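Leave the cutting board out. I used to be a put-it-away person, and for years ours stood on edge in a cabinet under the sink, behind the colander. Every meal began with bending down and ended with a wet board leaning on the faucet.

When we moved to the apartment on Skirner Street, with 33 inches of clear counter, I figured storage would matter even more. The opposite happened. A board that lives on the counter gets used for everything: bread, onions, a place to set the mail. A board in a cabinet gets skipped, and people cut limes on a plate. 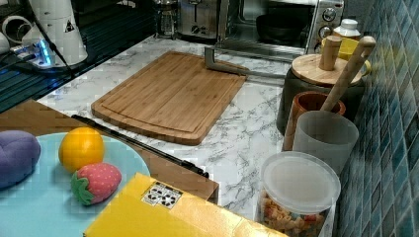
*The board at home on the counter, toaster and toaster oven behind it.*

The usual complaint is clutter, and I grant it. Small kitchens fill up fast, and a board takes the best spot. But I would sooner give up a canister than the board. Most of what sits along my wall gets touched once a day. The board gets touched at every meal.

I do have conditions. It should be wiped down after dinner and stood up to dry overnight - bamboo warps if you leave it flat and soaked. Oil it every May or so. And four boards is too many. One good one will do.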